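Workshop notebook, February 3, 2020
Polishing and sealing tests on marble offcuts, continued

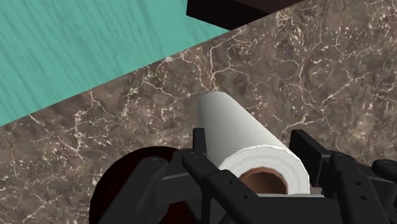
Margin note from the next bench, added after lunch: are you sure the Goltetti has cured by the time you put the oil on it? The tin says overnight but our back room never gets warm at this time of year, and I had it stay tacky on slate for the best part of two days.

Fair point. I had gone by the tin. The offcuts were sealed on the evening before the first oil test and left on the rack by the back door, the coldest spot we have. Will repeat with a set kept in the front room and write the room temperature on the card each time. First results stay in the book but should be read with that in mind.

Where we are. The job is for the Levico kitchen and they want a dark brown marble with pale veins. The cupboards are to be teal-green painted wood. What they have not decided is polished or honed, and they have asked us what will mark less.

Polishing. Went up through the pads as usual, wet, finishing at 4,000. The brown ground takes a shine early and the white veins lag behind it. On two offcuts the veins were still slightly dull under the lamp after the last pad and I could feel a faint step with a fingernail. Going back two pads and slowing down sorted one of them. The other has a soft vein right through it and I don't think it will ever come up. Kept it for the stain tests.

Honed pieces stopped at 400 in the old book, but the new pads from Jiltuda cut differently, so I stopped at 200 and the finish looks the same to me. Somebody else should look at them before we order more.

Sealing. Two coats of Goltetti, wiped on with a lint-free cloth, surplus off after a few minutes. Weighed the biggest honed piece dry before starting: 442 g. Weighed it again after the second coat and the scales kept drifting, so no figure. The feet are uneven and it wants a proper flat board under it.

Oil. Olive oil, a teaspoon on each piece, left for 60 minutes, then washed with warm water and a drop of washing-up liquid.
Polished, sealed: nothing I could see.
Polished, unsealed: faint ring, gone by the end of the day.
Honed, sealed: slight darkening along one vein.
Honed, unsealed: clear dark patch, still there.

Lemon juice. Same time, same wash. All four etched. Sealer made no difference, as expected – it slows down what soaks in and does nothing about acid on the surface. The mark is plain on the polished pieces as a dull spot and hard to find on the honed ones unless you tilt them. This is what the customer needs to hear from us, in writing, before choosing.

Red wine not done. Nobody brought any.

Edges. Tried a small bevel and a rounded edge on the spare strip. The bevel chipped where a vein ran out at the corner. Filled it with the tinted resin from Chukwu, which is a shade too red for this stone. A little black in the mix brought it closer. Rounded edge gave no trouble. I would steer them towards the rounded one.

Joint between stone and woodwork. Leave a gap and use a flexible sealant, no grout. The boards will move with the seasons and the stone won't. Last April's job opened up along the grout line and we had to go back.

To do:
Repeat oil test with warm-room set.
Flat board for the scales.
Ask Chukwu about a browner resin.
Check the sealant doesn't bleed into unsealed edges – try it on the soft-veined piece first.
Slurry tray under the wet bench is nearly full again.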